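Chez Plastamari, la dînette passe avant le déjeuner
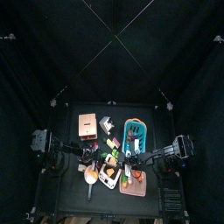 Les deux bras au-dessus de la table de démonstration, en avril. Photo : Plastamari

Touran Ghasemi prévient d'entrée : « Si vous venez pour manger, il y a une boulangerie en face. » Son équipe ouvrait ses portes en avril, 15 visiteurs par créneau, et tout le monde s'est massé devant la cuisine en jouets.

Le programme du matin s'appelle Tiltell. Il s'agit de ranger. « Ma fille de six ans le fait très bien, enfin, quand elle veut. Les bras, eux, veulent toujours. C'est après que ça se complique. » Elle redoute surtout la carotte - « ça roule, une carotte » - et garde un faible pour le grille-pain.

Pourquoi du noir partout ? « Pour que les visiteurs demandent pourquoi. » On n'en saura pas plus.

L'équipe a noté 225 essais depuis l'hiver. Combien de réussis ? Touran Ghasemi regarde sa montre. Le groupe de 8 heures attendait déjà son café, du vrai.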